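Can a robot do my dishes yet, or should I just buy a better rack?

Home & Household > Appliances and gadgets

mossy_kettle
Posted November 29, 2024

Okay, so we had the whole family over and I washed plates until my fingers looked like raisins, and now I am seriously asking. I keep seeing clips of robot arms folding towels and loading dishes, and my brother-in-law swears there'll be one in every kitchen before his kids finish school. I don't even need it to wash! I would be thrilled with something that takes a clean plate and stands it in the rack without my help. Our dishwasher died in May and we've been doing everything by hand, so you can imagine how many times a day I do this one dumb motion.

I have up to 2000 dollars saved for a new dishwasher. Is there anything I could buy with that money that would do even the putting-away part? Or is all of this still for labs? We're talking plain round plates, a cheap black rack and a flat counter. It seems like it ought to be the easy part.

Annelies Lambrechts

Buy the dishwasher. I say this as somebody who loves robots and spends way too many evenings with them. My day job is at Raltwood, a small shop that makes cabinet doors, and we have an arm there that moves panels from a stack to a sander. It's great at it, because every panel is the same size and starts in the same spot. Move the stack over by a hand's width and it gets confused and stops, and then I have to walk over and press buttons.

Plates in a rack are a different animal. The slot is narrow, the plate is slippery and round, and you have to tip it on edge and let go at the right moment. Your hand feels all that without you thinking about it. A gripper with two fingers mostly doesn't, and you can get moments like this one:

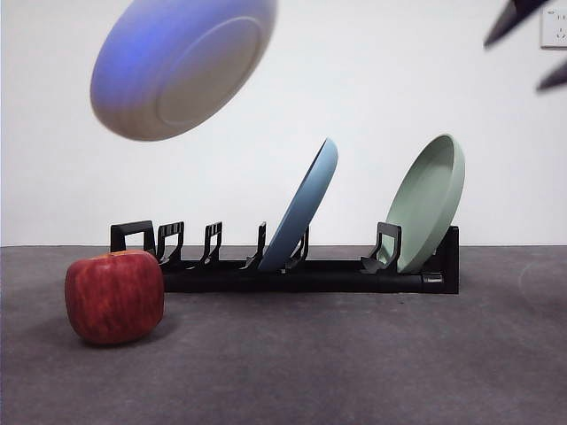 Two plates in the rack, one dish in the air.

You'll notice the blue one is leaning pretty hard, too. You and I would nudge it straight without even looking, and a machine has to be taught that leaning is a thing to care about at all.

Now, it's not hopeless – I've watched arms get plate after plate into a rack when the setup was kept simple. What I haven't seen is one I'd trust with my grandmother's china, or one that sells for anywhere near 2000 dollars and does this out of the box. The hobby arm I have at home took me nearly 40 evenings to get it picking up sponges. Sponges! They don't even break.

If you want to play with this stuff for fun, start with a rack that has big gaps between the dividers and melamine plates. Put down something soft, leave plenty of clear space in front, and teach it one slot before you ask it for a whole row.

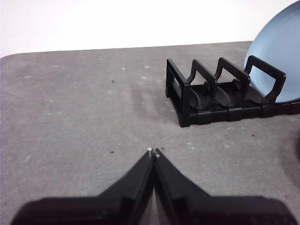 More answers

huvwood_dad

no. get a dishwasher. we got a used one for 209 and it runs fine, had it 6 years

tilly.p

I'd say it depends on what you call a robot? My vacuum does the floors while I'm out and I'd never give it up, and a dishwasher is kind of a robot for dishes if you squint. The unloading is the annoying part and I don't know of anything for that. What helped me was moving the plate shelf right over the rack so I'm not walking across the kitchen with every stack. Cost me one afternoon and a few screws. Also, kids can put plates away, though mine need reminding – a lot.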